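Shop Tips: Sharing a Bench With the Arm

We got our arm at Pillstead in January, along with a binder of 400 pages that Ekow Ackah uses to keep the door open. What follows is what the rest of us picked up on the bench side.

Label your hand tools before the arm arrives. Once a job is automated everyone assumes the tools for it are free to a good home, and you'll want your tweezers back the first time the program stops at 4 p.m.

Keep one manual station set up. Management will want the space. Put something heavy on it.
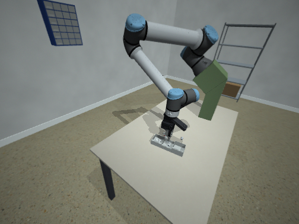
Fixtures are where your time goes now. I used to load parts by feel, and if one sat crooked my thumb knew it. The arm has no thumb. With the gripper pointing straight down and nearly touching two little pins in the middle of the fixture, a chip under the tray is all it takes to spoil your afternoon. So brush out the slots at the start of every shift. An old toothbrush beats the $52 brush in the catalog. Wipe the underside too, which everyone skips, including me until March.

Don't use the robot's table for coffee. Mercy Rashidi has put this in writing.

If your job title changes, ask what it pays. Mine went from assembler to "cell attendant," and I attended for six weeks before anyone mentioned money. Kheri Mollel asked on day one and got an answer on day two.

Write down every stop, with the time and what you did about it. A cheap notebook is fine. When the office says the arm runs by itself, read them a page, slowly.

Rotate who watches it. Two hours is plenty before you start agreeing with it.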